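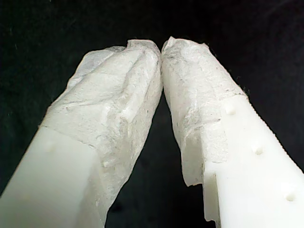 Snack Packing Table – Inspection Checklist with Comments
Holtley site, packing room
Date of inspection: 21/04/2024
Form 466, filled in by the Sunday inspector

Marks used: OK, FIX, or NOT SHOWN. I use NOT SHOWN when I was told something was fine and got no proof of it. Expect a lot of those.

Section 1. Table surface

1.1 Surface free of crumbs and spills: OK. A dark surface hides crumbs very well, so I went over it with a damp white cloth. The cloth had a little lint on it and no food.

1.2 Surface wiped before the session: NOT SHOWN. The log has a check mark for every session going back to January, all in the same pen and the same slant. I would like to believe it. Please put a time next to each check mark from now on.

1.3 Cleaning spray stored away from food: OK. It was on the bottom shelf with the cap closed. The label is peeling – replace it before it comes off completely.

Section 2. Trays

2.1 Raised edges whole, no cracks or sharp spots: OK by hand. I ran a finger along the outer walls and then the dividers.

2.2 Dividers fixed in place: OK. The Berkton sheet says the dividers "cannot shift in normal use." I have read that line on other products that shifted. Push on them at the start of each session anyway.

2.3 Compartments clear before loading: OK for the wide side. A black tray with a dark gray floor is a poor choice if you want to spot dirt, and I said so last time. Tilt it toward the light and look in the corners.

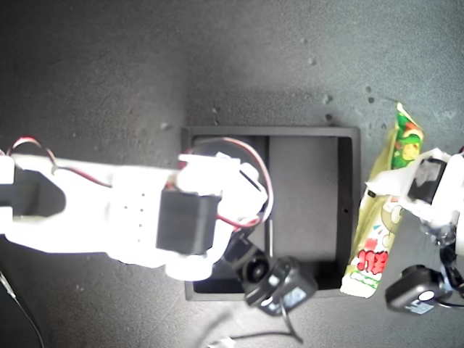
2.4 Snacks kept in their wrappers until handed out: OK. The one by the tray was lying to the right of it on the bare surface. I don't object to a wrapped snack on a clean table, but see my comment at 1.2 about how we know the table is clean.

2.5 Tray washed by hand, no abrasive pads: NOT SHOWN. There was a green scouring pad next to the sink and I was told it is only for pots. I saw no pots.

Section 3. Wrapped snacks

3.1 End seals flat and closed: OK. Check both ends. People look at the top because that is where the picture is, and the bottom seal gets skipped.

3.2 Date readable on every pack: FIX. I pulled 24 packs from the Grorkus carton and 6 had a smudged date. Set those aside. "They came in with the others" is not a date.

3.3 Allergen list posted where packers can read it: FIX. It is posted behind the door, which is kept open.

3.4 Carton off the floor: OK today. The clean square on the dusty shelf was the same size as the carton, so I suspect it does live there.

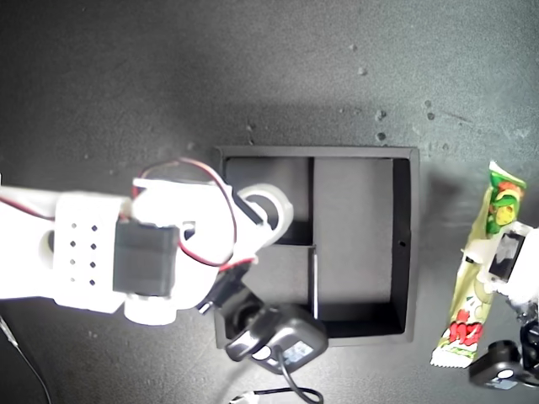 Section 4. Cords and lighting

4.1 Cords and cables near the table in good condition: FIX. One extension cord by the wall has tape on it. Tape is not a repair. Replace the cord.

4.2 No glare on the work area: FIX. The light is strong enough to wash out anything white while the dark things stay dark. The Strömberg lamp was sold to us as "even light for close work." Turn it toward the wall or fit a shade, then try reading the small print on a wrapper.

4.3 Walkway clear: OK. One stool pushed in, one not.

Section 5. Follow-up

5.1 Items marked FIX: 20 days to close. Send the receipt for the new cord. An email saying it has been ordered will not close the item.

5.2 Items marked NOT SHOWN: stay open until somebody shows me.

5.3 Next visit: unannounced, same form.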